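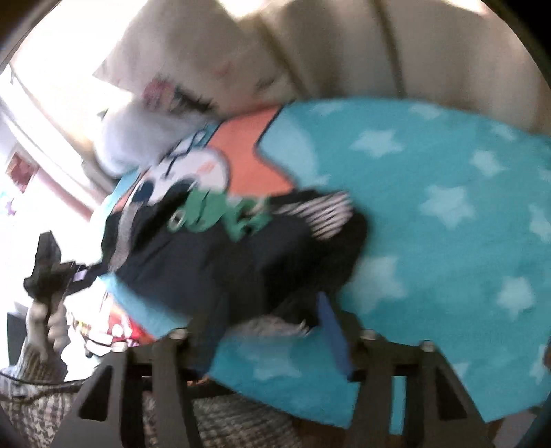

Betreff: Re: [serienliste] Wokthorpe Staffel 3, deutsche Fassung
Von: Indrek Vītola
Datum: 19. April 2009

Hallo zusammen,

nur schnell, muss gleich los, deshalb zwischen den Zeilen.

Greer Lennox schrieb:
> ich habe jetzt die ersten Folgen der dritten Staffel Wokthorpe auf
> Deutsch gesehen und bin ziemlich ratlos. Die Szene am Hafen, wo
> Turkon seinem Bruder die Papiere gibt, fehlt komplett. Im Original
> ist die drin, ich hab sie im Oktober gesehen, da bin ich mir sicher.
> Ohne die Szene versteht doch kein Mensch, warum der Bruder in der
> nächsten Folge auf einmal Geld hat.

Ja, fehlt. Original läuft die Folge 42 Minuten und ein bisschen, bei uns ist vorher Schluss. Hab beide Fassungen nebeneinander laufen lassen, rausgeflogen sind: die Hafenszene, das Telefonat danach (nur der Anfang, der Rest ist drin und klingt dadurch komisch abgehackt) und der Blick von Dambrauskienė aus dem Küchenfenster. Letzteres kann man verschmerzen. Die Hafenszene nicht.

Ob der Sender geschnitten hat oder ob schon so geliefert wurde, weiß ich nicht. Auf der DVD ist die Szene angeblich drin, aber ohne deutschen Ton, nur untertitelt. Hat die jemand? Bitte melden. Das spräche nämlich dafür, dass sie nie synchronisiert worden ist.

> Und dann die neue Stimme von Dambrauskienė. Warum? Zwei Staffeln lang
> diese tiefe, leicht genervte Stimme, und jetzt klingt sie wie aus
> der Waschmittelwerbung. Ich will der Sprecherin nichts, die kann
> sicher was, aber das ist eine andere Figur.

Hier bin ich anderer Meinung. Die erste Folge fand ich auch schlimm, ab der dritten hab ich nicht mehr drauf geachtet. In der Verhörszene finde ich sie sogar besser, da war die alte immer eine Spur zu laut. Was mich viel mehr stört: sie siezt Turkon wieder! Die beiden duzen sich seit Ende der ersten Staffel, das war ein Riesending damals, die ganze Szene im Treppenhaus hing daran. Und jetzt "Kommen Sie rein, setzen Sie sich". Da hat jemand das Dialogbuch geschrieben ohne die alten Folgen zu kennen. Im Englischen merkt mans ja nicht.

Noch so ein Ding: Flomex. Die Firma hieß in Staffel 2 auf Deutsch noch "die Flomex", jetzt ist es "das Flomex", als wär es ein Medikament. Kleinigkeit, klar. Aber bei einer Serie wo sich alles um diese Firma dreht.

> Lohnt es sich überhaupt, dem Sender zu schreiben? Beim letzten Mal
> kam eine Standardantwort.

Schreib trotzdem. Bei mir kam auch nur Standard, aber wenn mehrere schreiben liest es vielleicht doch mal einer. Bitte keine Sammelmail mit demselben Text, die landen alle im selben Ordner. Lieber kurz und sachlich: Folge, was fehlt, Frage ob es eine ungekürzte Wiederholung gibt. Die Nachtwiederholung hab ich nicht aufgenommen, weiß jemand ob die länger war? Bei der zweiten Staffel war das nämlich so.

> Meine Petition im Forum steht inzwischen bei 163 Unterschriften.
> Ich hatte auf mehr gehofft.

163 ist doch gut für eine Serie, die nach elf läuft. Die Engländer hatten damals 2.307 zusammen, als ihre Fassung nach der zweiten Staffel eingestellt werden sollte, und die haben einen ganz anderen Zulauf. Ich stell den Link nochmal drüben ins Synchronforum, da sind Leute die sich über sowas gern aufregen.

> Und wie findet ihr die Staffel inhaltlich? Hier redet ja fast
> niemand mehr darüber.

Durchwachsen. Der Anfang zieht sich, zwei Folgen nur Gerichtssaal, und der neue Staatsanwalt ist mir zu glatt. Die ganze Geschichte mit der Tochter hätte man sich sparen können, die steht rum und wird dann entführt, natürlich. Dafür ist alles was in Wokthorpe selbst spielt wieder richtig stark. Die Wirtin, der Nebel, dieser fürchterliche Gemeinderat. Da guck ich auch zu wenn nix passiert. Turkon ist mir inzwischen fast zu sympathisch, am Anfang wusste man bei dem nie woran man ist.

Die letzten beiden Folgen verrate ich nicht, kennen ja nicht alle. Nur soviel: achtet auf den Mantel.

SPOILER bitte weiterhin in den Betreff, das hat letzte Woche wieder nicht geklappt und ich hab zwei böse Mails gekriegt.

Ach so, die Episodenliste auf der Seite ist noch nicht aktuell, deutsche Titel fehlen ab Folge vier. Wer sie aus der Programmzeitschrift abtippen mag, gern direkt an mich und nicht über die Liste. Folge sechs heißt in zwei Zeitschriften verschieden, da bitte beide Titel mitschicken, ich schau dann was im Vorspann steht.

Muss los, Rest heut abend oder morgne.

Gruß
Indrek

--
serienliste: Abmelden mit leerer Mail, Betreff "abmelden"
Bitte beim Antworten Zitate kürzen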